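Bedroom clear-out, part two: the small stuff

The wardrobe was dealt with in the last post, so what remained was the material that had no shelf of its own. By that I mean wrapping, ribbon, carrier bags, tubes, small bottles and whatever had collected between the two beds over the winter. None of it is heavy. It took longer than the wardrobe.

The method is the one I used in the box room. Everything loose goes on to one flat surface covered with a cloth. A cloth is better than bare wood for this, as small bottles do not roll on it and bits of thread can be shaken off outside afterwards. Then each thing is picked up once and is given a place, a box or the bin. Putting it back on the cloth is allowed, but only until the end of the session.

The bin needs a liner that is too big for it. Fold the surplus over the rim all the way round and it will not slip when something bulky is pushed in. I bought a roll of Mollow liners in May and have no complaint, except that the perforations tear unevenly.
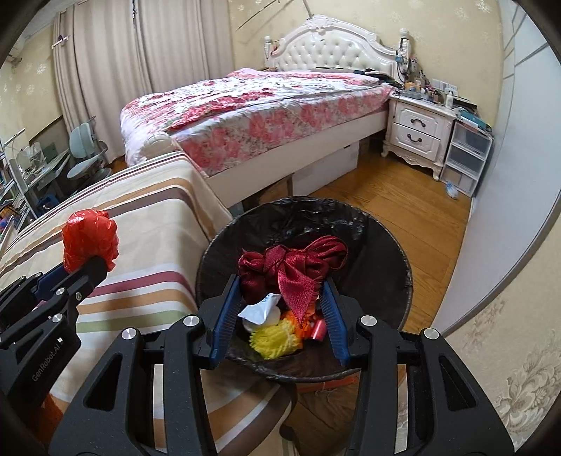
Textile scraps are the awkward category. Satin ribbon frays as soon as the cut end is handled, and once it has started there are 2 options: trim it at an angle and seal the end, or accept that it is finished. Sealing works on polyester satin with a brief pass near a flame. It does not work on cotton or viscose, which simply char. Anything shorter than a forearm I do not bother to save. Yarn pom-poms shed on everything they touch and should be stored alone or thrown out.

Plastic bags I knot. A loose bag takes up a whole drawer and a knotted one takes up the space of an egg. The knot should be a single one, pulled only until it holds, or the bag tears when it is wanted again. My limit is 8 in the drawer and the rest leave the house.

Then tubes. Squeezable tubes should be stored cap down if the cap is flat enough to stand on, and in a mug if it is not. Check the small print near the crimp for a date before giving the tube any space at all. The same goes for small bottles, where the date is often on the base or under the edge of the label. I keep a pair of reading glasses with the sorting cloth for this purpose.

The storage box is a Plunitz with a hinged lid, 300 mm wide, which fits under the large bed with the lid shut. The Räsänen one was deeper but had to be pulled out completely before it could be opened. I sent it back.

Remaining: the drawer under the window and the bedding. The bedding waits until the quilts have been washed.
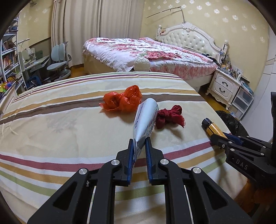 Seija Saarela wrote in to say that she stores tubes flat and has never had one leak, provided the air is pressed out before the cap goes on. She also disagrees about ribbon. Short lengths are useful for tying up cables, in her view, and a frayed end makes no difference to a cable. I accept the second point and have put a jar aside for them. On the first I will try it with one tube and see.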